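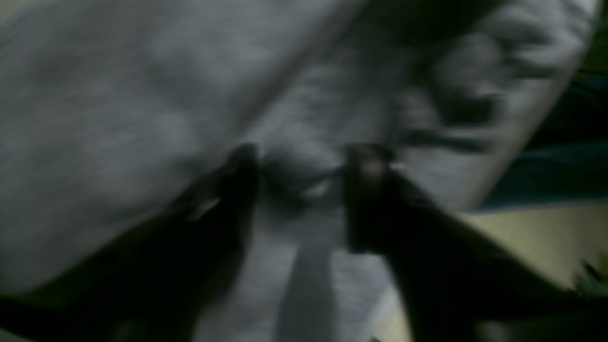
Ticket 293: Gripper loses the cloth during the fold, wrist stream smeared

Project: Staltura (student project, cloth folding)
Opened by: Villads Mikkelsen
Assigned to: Snædís Þórarinsdóttir
Status: Resolved, one item left open
Priority: High (demo for the other groups)

Description of the problem

The arm takes the gray cloth in a pinch grasp and starts the lift. In many runs the cloth then leaves the fingers before the fold is finished. The script does not notice and continues with the whole motion, so the arm makes a very nice fold with nothing in the gripper. In the picture at the top the fingers have a small bunch of the cloth between the tips, so I don't think the problem is to find the cloth. You can also see how much blur we have in the wrist stream. The grasp check uses this stream, and I suspect it makes wrong decisions from it.

I expected: the script stops and tries again when the cloth is lost.
What happens: the grasp check says "held" in every run.

Steps to repeat it

1. Start the arm from the home position with the October version of the fold script.
2. Put the gray cloth on the table with some folds in it, not flat.
3. Run the fold with the normal speed profile.
4. Watch the log during the lift. The line "grasp: held" comes each time, with or without cloth.

Comments

Snædís Þórarinsdóttir
Thank you for the clear steps. Before I look at the code, can you tell me two things? Which exposure setting does the wrist camera have now, auto or fixed? And does the cloth also fall when you run at half speed?

Villads Mikkelsen
Exposure is auto. I did not know it could be fixed. At half speed I made 9 runs and the cloth fell in two of them, so it is better but it is not gone. The log still said "held" in these two.

Snædís Þórarinsdóttir
Then I think we have two faults and they hide each other. With auto exposure the camera takes a long exposure time when the light is low, and everything that moves gets smeared. Please set it to fixed and put on the lamp over the bench. I will read the grasp check this evening.

Asger Ladefoged
I can add something about the check. I wrote it in the first weeks of the course, when we used the foam blocks. It compares the gap between the fingers with a threshold, and then it asks the image part if there is "something" at the finger tips. Foam is thick, so the threshold was easy. With one layer of cloth the fingers are almost closed, so the gap part gives no answer and only the image part decides. Sorry, I should have written this in the readme.

Snædís Þórarinsdóttir
That explains the log. I found the line. The image part looks at a square in the middle of the picture and measures how bright it is. If the cloth hangs or lies behind the fingers, the square is bright also when the gripper is empty. So it can never say "lost" over a gray cloth.

Mahmoud Ait Brahim
Could we use the motor current for this? When the fingers close on cloth the current goes up a little earlier than when they close on each other. I recorded some closings for my own report and the difference is small, but it is there. I can share the file.

Snædís Þórarinsdóttir
Yes please. Mahmoud's file has 135 closings, and the two groups separate well if we take the finger position at the moment the current rises. I changed the check so that it uses this value first and the image only as a second opinion. It is in the branch "grasp-check-2". Villads, please test with fixed exposure and normal speed.

Villads Mikkelsen
Tested on 2021-12-23 after the class. The check now says "lost" when the cloth is lost, and the script goes back and tries again. The stream is darker but much sharper. The cloth still falls sometimes at the beginning of the lift. I think we pull too fast when the rest of the cloth is still lying on the table.

Asger Ladefoged
Try to lower the acceleration only for the first part of the lift. In the config it is "lift_acc_start". Then you don't need to make the whole fold slow.

Villads Mikkelsen
Done, I put it to half of the old value. No cloth lost in the runs after this - I let it repeat until they closed the lab.

Changes made

- Wrist camera: exposure from auto to fixed, bench lamp on for all runs
- Grasp check: finger position at current rise first, image second
- Lift: lower acceleration at the start
- Readme: Asger added a section about the old threshold and the foam blocks

Still open

The second try always goes to the same grasp point, even if the cloth has moved. Mahmoud takes this in a new ticket. Please don't merge the branch before he has looked at the retry function.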